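Cledia two-arm teaching kit
Cinovau part no. 3119-T / in stock, ships Tuesday

Two arms, two grippers, and a pair of hand controllers so you can show the robot a job instead of typing it in. You move, it moves. Press record, do the task, press stop. Thats the whole idea.

Cups-and-plates set-up, both arms over the table:
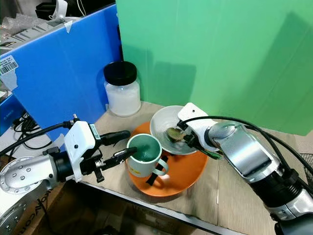
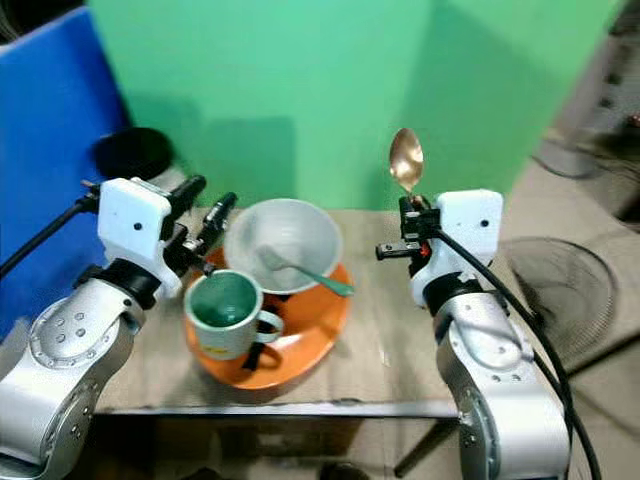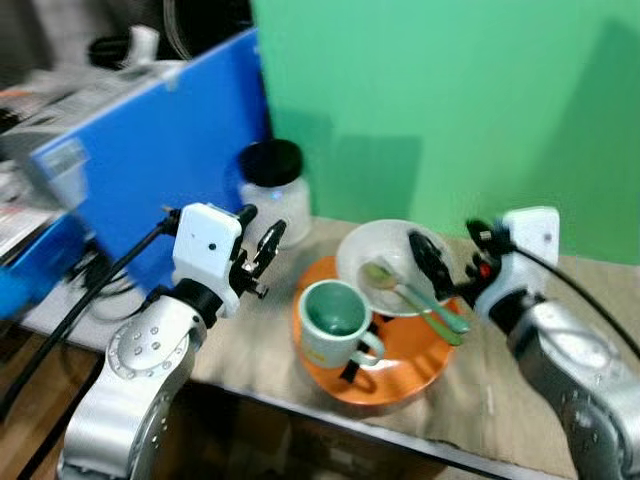
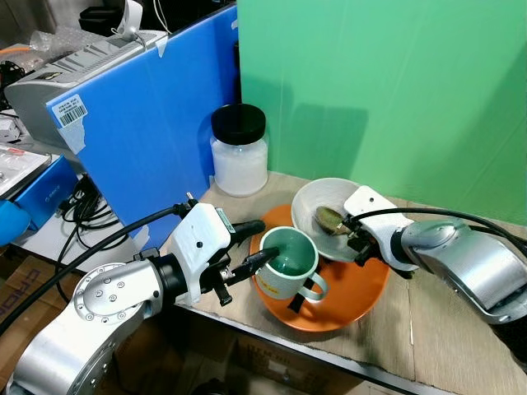
Cledia kit, tableware task: mug and bowl on the orange plate, one arm each side.

What you get
Left and right arm, with grippers fitted
Two Scanlon hand controllers, one per side
Foot pedal (record / stop / bin the last one)
Head camera and bracket
Table clamps x4
Power supply and mains lead, UK plug. EU plug on request
Cables. Label them before you start, please

NOT included: computer, table, backdrop, crockery.

Two ways to teach
By remote control. Hold the controllers, arms copy your hands. Best for anything with both arms going at once, like steadying a bowl with one and getting on with something else with the other. Slow down near rims and edges. First-timers always go too fast.

By hand. Switch to soft mode, take hold of the arm above the wrist and walk it through. Good for single moves and for fixing one bad bit of a longer take. Don't push on the fingers, push on the arm. Soft mode is one arm at a time for now, other one holds position.

You can mix both in one session. Takes are tagged by method so you can sort them out later.

Recording
Each take saves arm positions, gripper opening and head camera picture together, on one clock. Memory on the base unit holds 591 takes at the standard setting, then it stops and beeps. Copy off and wipe. Pedal left side bins the last take, no undo so watch your feet.

For a simple pick and place we'd start at 50 good takes. Cutlery, 200. Spoons are harder than mugs: thin handles, shiny, and they slide about in the bowl. Change the layout a bit between takes or it only learns the one layout. Keep the rubbish ones in a seperate folder, dont delete till you've had a look.

Setting up
Clamp arms first, then cables. Leave slack at the wrist, enough for a full turn. Check the cable doesn't drag over the table when the arm reaches across. Plain backdrop helps the camera but isn't a must. Fix the plate down if it keeps skating.

Run the zero check every morning and after any knock. Takes a minute.

Grippers
Parallel type, two fingers. Finger pads are a spare part, order with the kit if you do a lot of glazed stuff (mugs, bowls). Grimska soft pads fit too but you'll need the longer screws, supplied with the pads not with the kit.

Common questions we get by email
Left-handed? Swap the controllers in settings, no rewiring.
Can one person run both arms? Yes, thats normal.
Older Cinovau single arm, will the controllers work? Only with the newer base unit. Ask first.
Can I buy one arm? Yes, see the Cledia Single page.
Picture goes blurry on fast moves? Slow your hands, or turn the exposure down and add a lamp.

Price
£3,119 the pair, ex VAT. Controllers and pedal included in that. Delivery extra, two boxes, both heavy, someone needs to be in.
June orders get the spare pads free, put PADS in the order notes.

Returns: unused only, in the original foam. Repairs through us, use the form and give the base unit number (sticker underneath).

Downloads: quick start sheet, clamp drawing, pedal settings
Related: Cledia Single / Grimska soft pads / Scanlon controller straps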